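**Thread: water hardness and why your descaling schedule is probably wrong**

1/ Appliance manuals give you a descaling interval in months. Scale doesn't form by the month. It forms by the volume of water heated, the hardness of that water, and how hot it gets. Notes from two years of logging this at home in Altden.

2/ Hardness first. What people call hardness is dissolved calcium and magnesium, reported as if all of it were calcium carbonate, in milligrams per liter. Some utilities report grains per gallon. One grain per gallon is 17.1 mg/L. Check the unit before you type the number into anything.

3/ Total hardness is the number on the annual water report. It is the wrong one for kettles. What you want is the part paired with bicarbonate, called temporary or carbonate hardness. That's the part that drops out when you heat the water.

4/ Chemistry in one post: heat drives off carbon dioxide, bicarbonate turns to carbonate, calcium carbonate precipitates on the hottest surface available. In a kettle that's the base plate. In a water heater it's the element or the bottom of the tank.

5/ If your report lists alkalinity (also as calcium carbonate), take the smaller of alkalinity and total hardness. That is close enough to carbonate hardness for household use. Most reports list both, a page or two apart.

6/ Our supply changes source. Winter water comes from the Grerovura reservoir and is soft. In late spring the utility starts blending in wells from the Fundavcombe side, and hardness climbs until November. The annual average hides this completely.

7/ So an average can be accurate and still useless. My kettle stays clean all winter and crusts over in August. A fixed three-month interval descales a clean kettle in February and leaves a dirty one in September.

8/ Test strips are fine for spotting a source change. They read in coarse steps and you're matching colors under kitchen lighting. A drop-count titration kit is cheap and much better: add drops until the sample goes from red to blue, then multiply.

9/ Draw the sample cold, after the tap has run for a minute. Never from the hot side. The hot side has already left some of its calcium in your heater, so it reads low. Never downstream of a softener either, unless the softener is what you're testing.
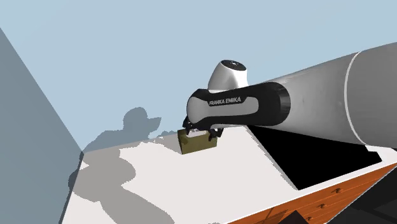 10/ Does a pitcher filter remove hardness?

Partly, and it depends on the cartridge. Plain carbon leaves calcium alone. Cartridges with ion exchange resin pull out carbonate hardness well when new and worse every week after that. Test the filtered water as well as the tap.

11/ Mine is a Ghorbani pitcher, resin type. I keep one line per test: date, tap reading, filtered reading, liters since the last cartridge. When the filtered reading gets to half the tap reading, I change the cartridge. In summer that comes long before the indicator on the lid.

12/ The lid indicator is a timer. It has no idea what went through the pitcher.

13/ Now the interval. Stop using months and use liters. My rule is a fixed budget of carbonate passed through the appliance: liters multiplied by mg/L of carbonate hardness. When the running total hits the budget, descale.

14/ Worked case. The kettle gets 14 liters a week. With winter water at 80 mg/L, that's 1,120 mg of potential scale per week. Only a fraction of it sticks, but the fraction is steady enough from week to week for this purpose.

15/ To set the budget, descale fully, then keep the running total until you see a continuous film on the base plate. Whatever the total is at that point is your budget. It's specific to your kettle and how you use it. Don't copy mine.

16/ Spreadsheet layout: column A date, B liters, C carbonate hardness, D is B times C, E is the running sum of D. Reset E to zero on descale day. I carry the last C value forward until there's a new test. Two tests a month is plenty, plus one whenever the utility posts a source notice.

17/ Acid. Citric, food grade, one tablespoon per liter of water. Warm is good, boiling is not - at high temperature citric acid can form calcium citrate, which doesn't dissolve easily and leaves you with a different deposit. Warm tap water and half an hour of patience.

18/ Vinegar works but it's weaker per spoonful, it smells, and it is hard on some rubber seals. For a plain steel kettle, use whichever you have. For anything with a pump and gaskets, follow the manual on which acid. The manual is usually right about that part.

19/ Never mix either one with bleach. Acid plus bleach makes chlorine gas. Rinse between products.

20/ Water heaters are a bigger case of the same thing. Scale on an electric element makes the element run hotter until it fails. In a gas tank it settles at the bottom as sediment, and the popping noise is water boiling underneath it. Draining a few gallons from the bottom valve twice a year helps if you start when the tank is new. An old, never-drained tank may have a valve that won't reseat, so have a cap ready.

21/ Set point matters more than most people expect. Precipitation speeds up a lot above 140°F. Don't go under 120°F to save on scale, though. Legionella is the worse problem.

22/ Softeners: they swap calcium for sodium. Scale stops. The water is less useful for houseplants, and the sodium counts if you're on a restricted diet. The common setup leaves one kitchen cold tap unsoftened. If yours does, your kettle is still getting hard water and everything above still applies.

23/ Magnetic clamps for the pipe: I ran one for a full summer with the same kettle, same log, same budget. The film showed up within 2 liters of the previous summer's figure. It's off the pipe now.

24/ Log total since I started is 2,156 liters through one kettle. Original base plate, no pitting. The spout screen got replaced once after I bent it cleaning it with a fork.

25/ Next on the list is the dishwasher, where the detergent carries its own builders and makes the arithmetic messier. Will post when there's a full hard-water season of data.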